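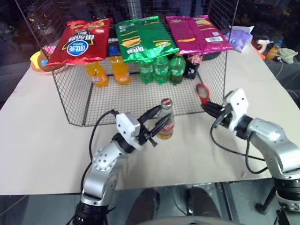 4.2 Battery life claims and what the handsets returned

Makers of low-cost phones tend to sell battery life in days. Henen advertised three days of use for its larger handset, and Fistolis made much the same promise in its June launch material. Neither company says what "use" means. We wrote to both and got a link to the product page from one and no answer from the other, so the comparison in this section rests on our own routine, with all the limits described in Section 3.

Each phone was charged to full, left on the charger for a further hour, and then run through the mixed routine of calls, messaging, web pages and video until it shut itself off. Screen brightness was matched by meter because the sliders can't be trusted: the halfway mark on the Urrutia was plainly dimmer than the halfway mark on the Henen. Earlier reviews that set every phone to "50 per cent" and reported the results to the minute should be read with that in mind.

Figure 3. Capacity left (per cent) against hours of mixed use for the Henen, Fistolis, Urrutia and Jolus handsets. Shaded bands show the spread between repeat runs.

The curves in Figure 3 are less tidy than the advertising. The Jolus handset, with a rated capacity of 2545 mAh, is the smallest of the four on paper and does not finish last. The Fistolis holds at 80 per cent for a suspiciously long time and then drops quickly, which looks to us like a meter tuned to please its owner. We can't prove that from the outside. A cell with an odd discharge curve could produce the same shape, and we had no way to open the phone without wrecking it.

We are also doubtful about fast charging. Urrutia's box states that the phone reaches 70 per cent "in minutes", without giving a number of minutes. On our bench it got there, eventually, and only with the supplied charger. With a generic charger of the same rating the gain over ordinary charging fell within the spread between runs, and we would not call it a gain at all.

It has been argued that software matters more than cell size in this price range. Our data are consistent with that view but do not settle it. The four phones differ in screen, radio and processor as well as software, and four phones is a small sample. Two of them received updates partway through testing. We repeated the affected runs and dropped the earlier ones, but a buyer would have had no such choice, and the colour and layout changes in the Henen update may have altered how long its screen stayed lit during messaging.

Battery wear is left to Section 4.3.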